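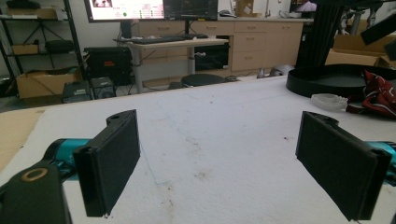 White foam on the table, August 2022

I went back to work in March, four days a week, after a year at home with our daughter. A few readers have asked how it's going and why there have been so few posts. The short version is that it's going fine and I'm tired.

I work in accounts at Plendberg, the same job I had before. The office is in the city and we live in Tristden, so the trip is 54 minutes door to door if the train is on time. Before the baby I didn't think much about that trip. Now it decides most of my day. If I miss the early train I start late, and if I start late I can't leave in time for pick-up, and then my husband has to leave early instead. We've worn out most of our goodwill with his boss.

Daycare is at Ashworth, a short drive the wrong way from the station. We put our name down when I was still pregnant and got the offer five weeks before I was due back. I had started ringing other places by then. My advice to anyone expecting is to put your name down at more than one centre, and to ring every month so they remember you. It feels pushy. I'd do it again.

The first fortnight was hard. She cried at drop-off and I cried in the car park. The staff sent me a message by mid-morning each day to say she'd settled, and I mostly believed them. By the third week she was reaching for the woman at the door before I'd got her shoes off, and that was a different kind of hard.

What I wasn't ready for was the colds. She has been home sick more days than I want to add up, and each time one of us has caught it as well. I used up my personal leave by winter. My husband used most of his. My mum has driven down twice to fill the gap, and she caught it too.

We've changed a few things at home to make the weekdays work. Bags get packed the night before and put by the front door. Bottles and lunch containers go straight from the bag to the sink when we walk in. I label everything with a marker, including socks, and we still lose socks. Dinner on work nights is one of the same few meals, and I no longer feel bad about that. On the way home on the last day of my week I stop at Colletti for bread and whatever they have left in the cabinet, and that counts as dinner if there's soup in the freezer.

My husband does drop-off and I do pick-up. We tried swapping halfway through the week to be fair, and it was a mess. Neither of us knew who had the car seat or the spare hat. Fixed jobs are better for us. He also does all the washing now, and I've stopped refolding the towels.

Money is the part people don't like to talk about. After daycare fees and train fares, what I bring home isn't a great deal more than when I was on leave and we were being careful. There's the super, though, and I like my job, and I didn't want to be out of it for much longer. We sat down with a spreadsheet before I went back and worked out that four days was the number where it made sense. Three would have been nicer. We might look at it again next year.

The blog has come last in all of this. I used to write during naps. Now I write after she's in bed, if the kitchen is done, and often I open the laptop and shut it again. I've got 1,228 photos on my phone that I keep meaning to sort through for posts and for an album for her grandparents. There are eight drafts sitting here as well. One is about starting solids, and she's now eating what we eat, so I may as well delete it.

I thought about stopping altogether. I looked back through the old posts from when she was tiny, and I'd forgotten so much of it already, even the names of the rashes. That was enough to make me want to keep some kind of record. So I'm going to aim for one post a month and see if I can manage it. They'll probably be shorter than the old ones. I've turned off the weekly email, so if you were getting that, you'll need to check in here instead.

A couple of you asked for the freezer soup recipe. It's pumpkin, an onion, a tin of coconut milk and some curry paste, cooked until soft and blended. I freeze it flat in bags. I'll write it up properly with amounts next time, and I'll answer the comments on the sleep post too. I've read them all, mostly on the train.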